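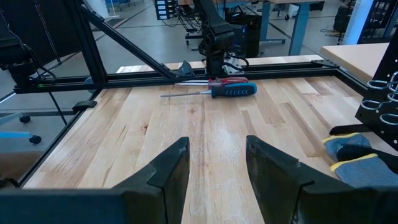 Morena Bassi wrote to us after the January open day that she had expected a faster robot, and that the slow approach to each tool was what made the process clear to her. Most visitors make a similar remark. The demonstration speed is set low on purpose, and the same setting is used for new tasks during regular work.

About Mollel

Mollel is a small automation workshop in Bistport. We develop handling routines for hand tools and loose metal parts: picking, sorting, passing from one arm to another, and returning items to storage. Our customers are repair shops and training centers that already own robot arms and need them to handle irregular objects.

The company was founded by Firdevs Yaman and Hendrik Hendricks, who still run it. The staff is 12 people. Programming and mechanical work are done in the same room, next to the benches.

Open days

The workshop is open to visitors on selected Sundays. Groups are limited to seven, and each group stays at one bench for the full session. A session has three parts: a short talk on gripper setup, a demonstration with two arms, and time for questions at the bench.

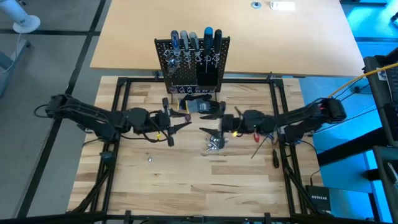
Two-arm bench with tool board, gloves and grippers open.

Tool positions are changed between groups. Visitors may suggest a layout, provided that all items stay inside the bench rails. Failed grasps are not edited out of the session. The operator states the error, resets the arm and repeats the attempt.

Small parts get a separate explanation. Polished metal reflects ceiling light, and the reflections can shift the estimated position of a part. Hendrik Hendricks covers the correction method in the question period.

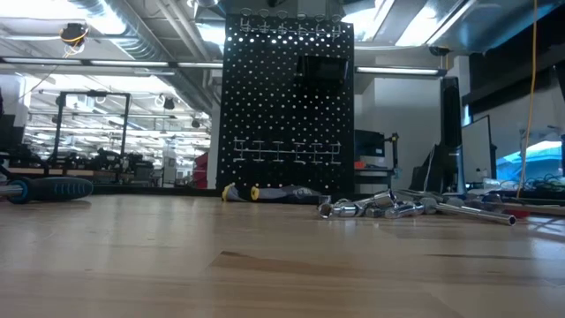
Chrome sockets and extension bar on the bench, pegboard behind.

Planning a visit

The next open day is Sunday, February 2, 2020. Closed shoes are required. Schools and companies can request a weekday session through Gualtiero Marras at the front office.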